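2024-02-07

My sister asked me over the holidays when she could finally buy a robot that folds towels, and I gave her such a long answer that the coffee went cold. So I thought I would write it down, partly for her and partly because I have been chewing on it ever since.

I spent four years running the back end of a small parts warehouse in Lestbridge, and the job I think about most is the dullest one we had, which was opening up in the morning. You walk to the roller door, find the lock, turn it, get your fingers under something and heave. Then you drag the trash out to the dumpster and start your day. I must have done it a thousand times with a bagel in my other hand.

Try writing that down for a machine, though! The door is all ridges, every one like the next, and the single thing that matters on it is a little dark plate that you could cover with your palm. On a sunny morning the shadows have harder edges than the door does. A person glances over and goes straight to the lock. A machine has to decide which of those dark shapes is a thing and which is only shade, and it has to do that before it has moved an inch. 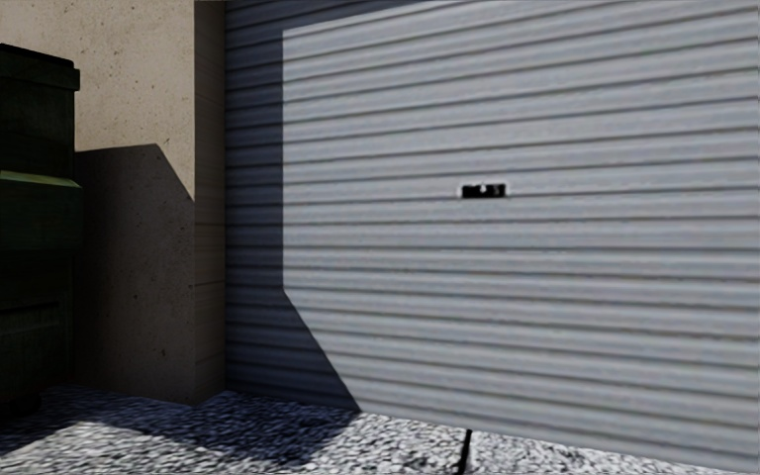
*A simulated roller door, with the lock plate near the middle and the dumpster at the far left.*

A lot of the practice happens in rendered places like this one now, and I have come around to liking the idea. You can move the sun and try the same door again and again, and no real door gets dented. What I still wonder about is the feel of it. Our door at Lestbridge stuck in damp weather, and you had to lean on it with your hip – I don't know how you put a hip in a simulation.

As for the house, my floor vacuum (I named it Fustetti, don't ask) does a decent job in 2 rooms and gets stuck under the radiator in the third. I would trust it with crumbs. I would not trust it with the laundry, or the dishwasher, or the front door. Sorry, sis, you are folding your own towels for a while yet.

I am hoping to visit a friend's shop over in Ciltbridge in May, where they have an arm loading trays, and I'll write that up when I get back.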